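FOR IMMEDIATE RELEASE
3/4/18

Sketen Bedding Opens Its Duvet Refill Service to Mail-In Customers

Lundano shop will now top up, wash and re-stitch tired duvets from anywhere in the country

I've been putting off writing this because I'm much happier at a sewing machine than at a keyboard, but the news is good and I want it out there. Starting today, Sketen Bedding is taking duvets by mail. You box up your flat, sad, lumpy old duvet, we open it, wash the filling, add what's missing, close it up again and send it home. Until now you had to carry it through our front door on Karunaratne Street in Lundano, and (as plenty of you have told me) a king-size duvet on a city bus is no fun at all!

My name is Elsie Stubbs and I own the shop. I started Sketen with one machine and a rented counter, mostly hemming curtains. A customer came in with a down duvet her parents had bought when they got married and asked if I could do anything about the cold patch in the middle. I'd never opened one before. There were feathers in my coat pockets for weeks, but she got her duvet back and then she told her sisters, and that was pretty much the end of the curtain business.

Last year we refilled 1,408 duvets, all of them walk-ins. The year before that it was a lot fewer, and we did them in a back room the size of a parking space. In June we move the whole filling side into a bigger unit on the edge of town, where we'll have room for 2,702 duvets a year with the crew we've got. The counter on Karunaratne Street stays open, same hours, same bell on the door that sticks.

So how does the mail-in part go? You order a kit from us by phone or through the website. It comes with a big flat-packed box, a cotton liner bag, a prepaid label and a card with a few questions on it: what size is the bed, do you sleep hot or cold, does anybody in the house have trouble with feathers. Please fill in the card. Last winter I re-did one duvet three times for a very patient man who wanted it "a bit warmer," and one line about his drafty bedroom would have saved us both a lot of trouble.

When your duvet gets to us we weigh it, open one end and take a look at what's inside. Then I or one of the crew will call you with a price before anything else happens. If the filling is too far gone we'll say so, and you can have it back as it is or let us start fresh in your old shell. We work with down, feather, wool and most polyester fills. We can't do electric blankets, quilted bedspreads with the stitching all the way through, or anything with mildew in it -- sorry, that last one is a firm rule.

Washing is where we've spent the money. We've put in a new drying line from Undex, and it has changed my life. Down clumps if you rush it and smells like a pond if you don't dry it all the way to the middle, and with the old dryers I was forever sticking my arm in up to the shoulder to check. The Undex line takes its time and I get to drink my coffee.

To kick things off, the first 2,000 mail-in orders get free return shipping. After that it's a flat charge, and it'll be listed on the kit page so you aren't surprised by it. Turnaround should be two weeks from the day the box lands here, maybe three when the weather turns cold and everybody remembers their duvet at once.

A few people have asked whether I'd rather just sell new ones. We do sell them, and they're nice! But a good shell lasts a very long time, and most of what comes across my counter needs a wash, a few handfuls of filling and somebody to fix the corner the dog got to. I like that work. I'd be glad to have more of it.
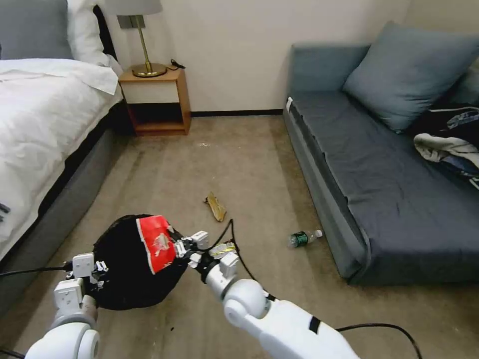
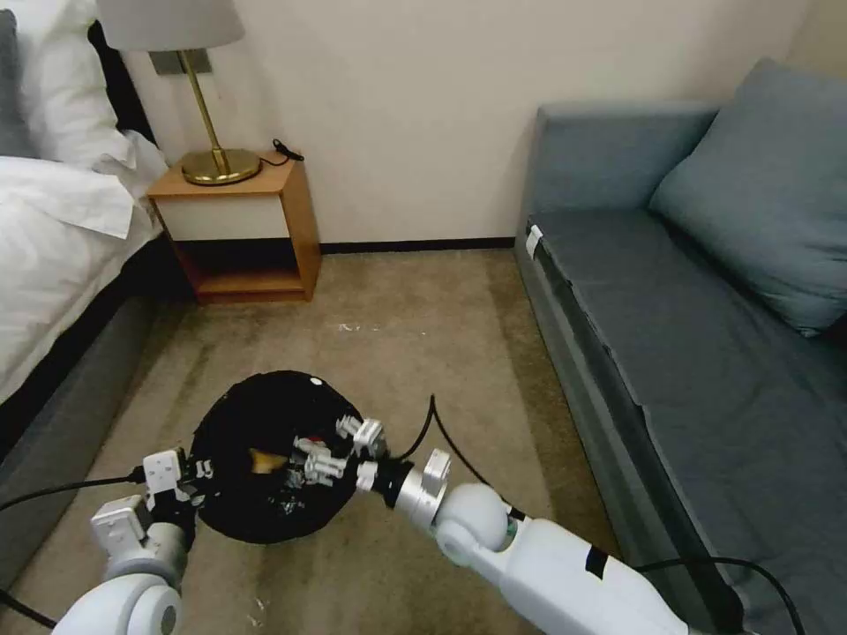
White bedding, bedside nightstand.

How often should a down duvet be refilled?

Most of the ones I see are ready after eight to ten years of regular use. Hold yours up to a window in daylight, and if you can see big clear patches with hardly any filling in them, it's time to send it in.

Press contact: Elsie Stubbs, Sketen Bedding, Karunaratne Street, Lundano. Kits can be ordered at the counter too, if you're passing by.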